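# Washing a basketball jersey with big printed letters

Posted in Laundry and Clothes

I've been given a red basketball jersey with large black letters across it, outlined in white, and a striped hem in white and red. I want to wash it without the print cracking or the red getting into the white bits. Do I put it in with everything else? 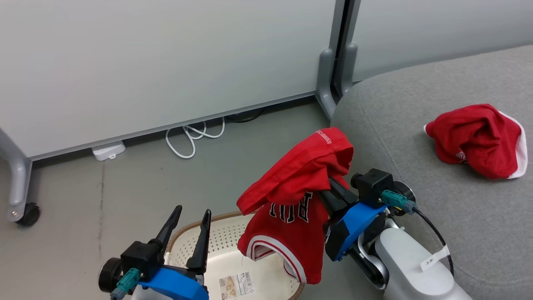 **Pistorik**

Wash it inside out, on its own or with other reds, at 30 degrees. Use half your usual amount of liquid and no softener, as softener leaves a film on sports fabric and the print can start to lift. Keep the spin low. Mine goes on at 400 and comes out wet but not creased. Hang it on a plastic hanger away from the radiator.

If you're worried about the colour, press a damp white cloth on the inside of the hem first. Pink on the cloth means wash it by itself - a colour catcher sheet won't save white trim if the red is really running.

**Holub**

just bung it in with the towels, never had a problem

**Flerard**

I wouldn't do towels. They're heavy and rough, and they rub the letters even when the shirt is inside out. I ruined one that way, the edges of the numbers went furry.

Check the label before any of this. If it says 100% polyester you can follow what Pistorik says. Some older shirts have the letters sewn on, and those cope with more than the printed sort. Don't iron straight on to print. I put a tea towel over it and use the lowest setting.

One more thing - don't leave it damp at the bottom of the laundry basket overnight. Red sitting against white while it's wet is how I got a pink stripe in November, and it never came out.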